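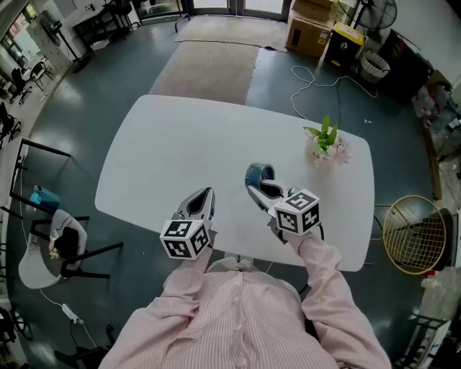
Cuvau white table, rounded corners – my review after ten months

I bought this table last August from the Draddale shop, when we moved to the bigger room. The price was 160 with delivery. I was looking for a plain white top with no sharp corners, as I walk past it many times a day and my old one gave me bruises on the hip.

The top is very bright. I like this in winter, but on a sunny morning it can be too much for the eyes, and I turn my seat a little. Small things are easy to find on it. Pencil marks go away with a damp cloth. Coffee also, if you do not wait until the next day. Blue ink I could not remove completely, there is still a pale spot near one corner.

Assembly took me 26 minutes alone. The instruction sheet has only drawings and the third one is confusing, so look at the fourth before you tighten anything. One screw was missing in my box. I wrote to the shop and Aiguo Song answered the same day and sent me a small bag of them, for which I am thankful.

The rounded shape has one bad side: a clamp lamp does not hold well at the corners. On the straight part it is fine.

For chairs, I tried several. A gold wire chair looks nice with the white, but for long sitting I prefer the white chair with a black seat pad. A small pot with pale pink artificial flowers stays at the right end and makes it less like an office.

I would buy it again, maybe one size longer.

Four stars of five. Wed 3 June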